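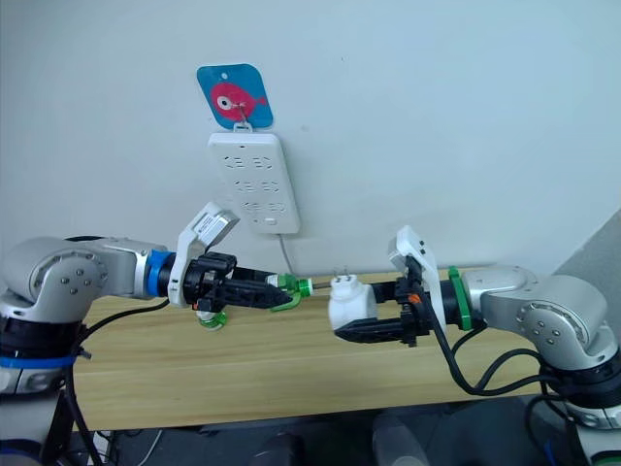
Sumora Home Forum > Sockets, leads and cable tidying > Power strip on the wall, up or along?

plumduff45
Posted in March, 8:20 pm

Evening all. I've finally cleared the long wooden table in the back room and I'd like to get the power strip off the top of it for good. It's a white six-way with the outlets in pairs and a little row of charging ports at one end, and I've been holding it against the wall like a picture, trying to decide. Upright suits me because the lead then drops straight down, but my sister thinks it looks like a light switch that got out of hand. How have you all done yours?

grindwood_gran
Upright, every time! I had mine lying along the skirting for years and it was forever full of fluff, and I was forever on my knees. Up on the wall I can reach everything without moving the chair (my knees thank me daily). Ports at the bottom, so the phone leads hang down and don't drape over the plugs.

tealeaf79
I'm going to disagree, sorry Gran. With six in use on an upright strip the big square plugs crowd each other and you end up shuffling them about like a sliding puzzle. Mine went sideways under the shelf and I've been much happier. Also, what are you fixing it with? If it's one of those stick-on hooks, check the weight on the packet.

plumduff45
It is a stick-on hook, yes, a white one. I was going to put a sticker over the front of it to cheer it up. Is that asking for trouble?

nyanda_nook
The sticker won't hurt, it's the paint underneath that lets you down. I used a Plirnine hook on fresh emulsion and it came away in the night and took a patch of wall with it the size of a biscuit. Wipe the wall, let it dry properly and leave the hook 20 hours before you hang anything on it. And do pull plugs out with your other hand holding the strip, or you're tugging on the hook each time.

tealeaf79
I'd go further and say screws. A hook is fine for a tea towel, less so for something you push and pull at all day.

grindwood_gran
Oh, screws in a rented wall though, Teal! Not everyone can.

plumduff45
We do own it, so screws are allowed, I just hadn't fancied getting the drill out. There's a drawer here with 13 odd adaptors and travel plugs in it too, mostly two-pin, some with green on them, and I can't remember what half of them belong to. Do you keep yours?

nyanda_nook
Keep one of each shape and label them with a bit of masking tape. Anything with a cracked body or a wobbly pin goes to the recycling point.

plumduff45
Right, masking tape it is. I'll start on the drawer tomorrow and have another think about the drill. Upright still, I'm afraid, Teal!

tealeaf79
Leave room at the sides for the fat ones, then.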